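A Robot Joins the Tea Room

May 22, 2018
By Shamim Durrani

Print this page | E-mail this page

What if your coworker had no face, no lunch break and only one arm?

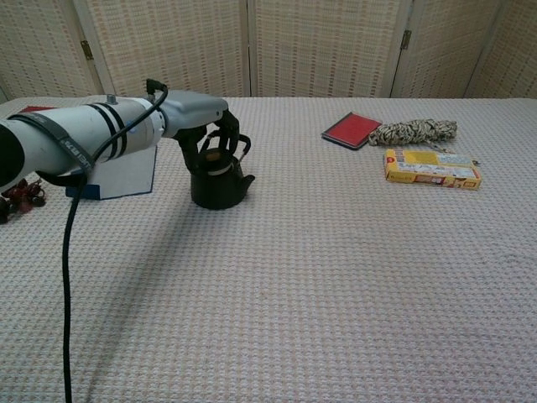
At the Tikkanen tea room in Nodville, the new helper is called Tullia, and she is a robot! Her job is to lift and carry teapots. That sounds easy, doesn't it? Try picking up a pot with your eyes shut. Squeeze too softly and it slips. Squeeze too hard and you could snap the handle. A robot hand needs joints that bend, a bit like your knuckles, and a computer to tell each one when to move.

On a busy day the tea room fills 141 pots. The people who work there used to carry every one, and their wrists got very sore. Now Tullia does some of the lifting, so they have more time to chat with guests and bake (the ginger buns are wonderful!).

Did anybody lose a job? No, but the jobs changed. Two of the servers took a class, 30 hours long, to learn how to teach Tullia new moves and how to stop her quickly. One of them was nervous at first. Now she wants to teach Tullia to stir!

More for young readers
How Pidcombe Sorts Its Mail
Why Do Robots Need Elbows?
18 Machines That Help Bakers
Coming in June: Night Shift at the Bus Garage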